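Wrist Camera and Gripper Pads: Shop Tips for a Home-Built Arm

These tips cover the end of the arm only: pads, fasteners, cable and the wrist camera. They assume a two-finger parallel gripper on a hobby-class arm, a bench supply with a current limit, and a controller that lets you cap closing force. Settings are given for the Mirzaei servo board. Other boards use different units, so treat the numbers as starting points.

Pads

Bare printed fingers slide on knit fabric and mark soft soles. Cover the contact face with textured sheet before you try anything flexible. Cut the sheet 1 mm short on all sides so the edge can't catch and peel. Wipe the finger with alcohol, let it dry, then bond with contact adhesive and clamp overnight between two flat blocks.

Do both fingers in one session from the same sheet. Mismatched pads pull the object sideways during closing, and the fault looks a lot like bad calibration.

Replace a pad when the texture is polished in the middle. Sanding buys a week or so.

Fasteners

Two screws per finger is the minimum. A single screw lets the finger rotate under side load. Use medium threadlocker on metal threads and none on printed plastic, which it can crack. If the finger is printed, set brass inserts with a soldering iron and keep the iron square to the face.

Check tightness every Monday if the arm runs daily. Put a paint line across each screw head and onto the finger, and a turned screw will show at a glance.

Closing force

Start low. On the Mirzaei board, set the torque cap to 700 and raise it in small steps until the object stops slipping during a slow lift. For shoes, 800 was enough on the Kasden bench arm with fresh pads. Past that point the upper folds inward and the grip gets worse.

Approach a shoe with the fingers open and come down slowly. Laces are the usual snag. Tie them or tuck them in for the first trials, then repeat with them loose once the motion is reliable.
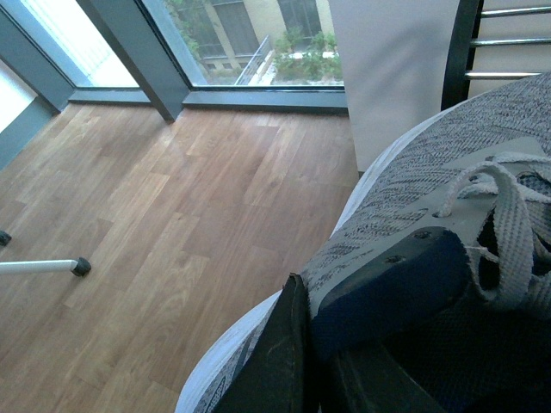 Can the wrist camera be used to judge distance to the object in the last inch or two?

Only as a rough guide; below its minimum focus distance a small fixed-focus camera goes soft, so rely on motor current or a contact switch for the final approach.

Camera placement

Mount the camera far enough back that both fingertips stay in view when closed. If the tips are hidden, you lose the one fixed reference that shows the mount has shifted. A bracket with two slots is easier to adjust than one with round holes.

Lock exposure before recording. With auto exposure on, a bright window behind the object will darken everything in front of it as the wrist turns. Set exposure with the arm at its working height and the lights as they will be during the run. For evening sessions in December we keep a second exposure profile.

Mask shiny metal near the work area with matte tape if the tracking software jumps to it. Chrome bars and chair legs are common offenders.

Cable

Leave a service loop at the wrist long enough for full rotation plus a hand's width. Tie it at the forearm, never at the gripper body. Flat cable should bend across its width only. Our first Jurnadico camera lead failed after 1,162 cycles because it was tied too close to the connector. Its replacement, with the loop moved back, has logged 3,176 on the same arm and is still in service.

Working at floor level

An arm on a low cart reaches the floor easily but can also drive its fingers into it. Set a software floor 5 mm above the real one and lower it only after a full dry run. On wood planks, put a scrap of cork under the target for early tests. Lock all cart wheels, then push on the cart from the side the arm will reach toward. If it rocks, add weight low on the opposite side.

Keep chair and stand legs outside the sweep, and mark the sweep with painter's tape.

Power and stop

Wire the stop button to cut motor power directly. A software stop is useful as a second layer. Support the arm by hand the first time you test it, as most small arms drop when power is removed.

Files

The finger drawings, pad template and slotted bracket are in the Pradness shared folder under "wrist, rev C". Rev B has the screw holes too close to the edge and should not be printed.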